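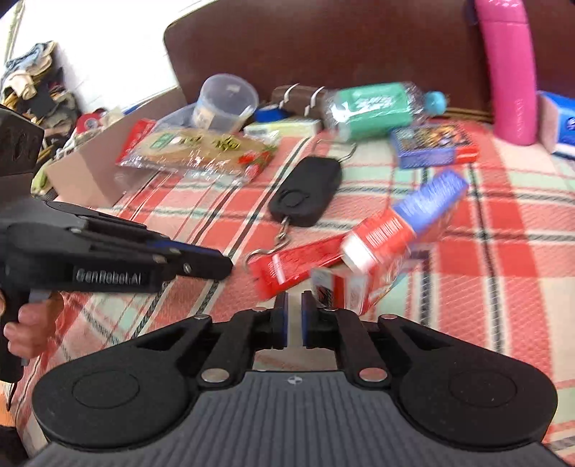 4. The Returning Sentence

The tales in the Pilledero collection are built on repetition to a degree that is unusual even in oral storytelling. A sentence spoken in the opening lines comes back at intervals, sometimes word for word and sometimes with one term changed, and the listener learns to expect it. In this study we call this feature the returning sentence. It should be kept apart from the refrain, which belongs to the song portions of the tales and does not carry the plot. The returning sentence does carry the plot, and it does so by crossing other material. A plaid is a useful comparison. In the cloth in Figure 4, bands of red, coral, cream and pale mint are crossed by thin dark and white lines, and the eye follows a line through one band and into another. The returning sentence works in a similar way. It is thin, it passes through scenes of very different color and weight, and it is recognized each time by its own form and by what it has just crossed.

4.1 Material and method

The collection as printed by Karagiannis contains 31 tales of marriage between a human being and a river spirit. All of them were taken down in the Jilten valley, and all were told in the first place to mixed audiences of adults and older children. We worked from the printed text and checked each passage against the manuscript notebooks held at Zakesby. Where the two differ we follow the notebooks. The printed edition tends to smooth out repeated phrases, apparently on the view that a reader would find them tiresome, and an analysis based on the edition alone would miss much of the evidence presented here.

A sentence was treated as a returning sentence if it met two conditions. First, it had to be spoken by a character or by the narrator before the marriage takes place. Second, it had to be heard again after the spirit has left the house. By this test the feature is present in 23 of the tales. The remaining tales either have no departure at all or exist only as summaries, in which the wording of the teller cannot be recovered.

We did not treat stock openings and closings as returning sentences. The phrase "when the water was higher than it is now," for example, opens many of the tales and also closes a few of them. It marks the edges of the telling and would be understood in the same way if it were attached to any other story.

4.2 Who speaks first

In most cases the sentence is first spoken by the spirit, and it takes the form of a condition. "Do not ask me where I go when it rains" is the best known. The husband or wife agrees to the condition without giving it much thought. Agreement is often reported in a single short clause, and the teller moves quickly to the wedding, the house, and the first good harvest. Earlier studies of spirit marriage have paid close attention to the condition as a rule that will be broken. This is correct as far as it goes, but it leaves out the question of voice. When the sentence is heard again, the spirit is seldom the one who says it.

In ten of the tales the second speaker is a child of the marriage. The child has not been present at the first conversation and has no way of knowing what was said. The teller offers no explanation and the parents in the tale ask for none. In "The Ferryman's Second House," the daughter is playing on the step during a storm. She looks up and says to her father, "Do not ask me where I go when it rains." He has not asked her anything. The narrator then describes the rain for several sentences, and the tale turns to other matters before it ends.

The effect depends on the listener's memory. A reader who skips the opening will find the daughter's remark odd but harmless. A listener who has heard the opening will understand that the condition has passed from one generation to the next, and that the father is now bound by it a second time. The tale does not say so at any point. In the printed edition the daughter's words were changed to "I like the rain," and with this change the father's silence on the following page has no cause.

4.3 Change of a single word

Exact repetition is less common than repetition with one word changed. The change nearly always falls on a pronoun or on the name of a place. "I will stay as long as your door is open" becomes "I would have stayed as long as my door was open," and the shift from "your" to "my" tells us how the wife has come to regard the house in the years between. Such changes are easy to overlook on the page. In performance they were probably marked by a pause or by a change in pace, and the notebooks from Zakesby support this view. A short vertical stroke appears before the altered word in several passages, always in the same ink as the text.

Place names behave differently. When the name of a village is changed, the new name is as a rule one that lies farther down the river. A bride who says at the start that she comes "from above Jilten" may be said at the close to come "from below Jilten," and no journey has been described. It would be possible to treat this as an error by the teller or by the person writing. We do not believe that it is an error, for the change is made in the same direction each time. The river in these tales carries names along with everything else, and the spirit's place of origin seems to move with the water.

4.4 Distance between the two occurrences

The space between the first and second occurrence varies a good deal. In the shorter tales the sentence returns within a page of manuscript. In the longest it is held back for up to 77 pages, a distance that would have required the telling to continue over more than one evening. It is notable that the long tales do not remind the audience of the sentence along the way. There are no partial echoes and no hints. The teller appears to have trusted that a sentence spoken at a wedding would be kept in mind.

One tale is an exception. In "The Salt Dowry" the sentence is heard three times, and the middle occurrence is given to a neighbor who uses it as an ordinary remark about the weather. The audience is thus allowed to hear it once without consequence. Some listeners may have taken this as the awaited return and relaxed their attention - a response the teller could then use when the words were spoken again at the graveside. The notebook for this tale has a blank line after the neighbor's remark. The same notebook leaves no blank lines elsewhere, and the edition does not reproduce it.

4.5 The tales without a return

The tales in which the sentence does not come back deserve separate notice. In two of them a condition is set before the marriage, the condition is kept, and the couple grow old together. The opening sentence is never repeated. Both tales are brief, and in both the narrator ends by describing the house and its contents at some length: the stove, the bench, the fishing lines hung up to dry.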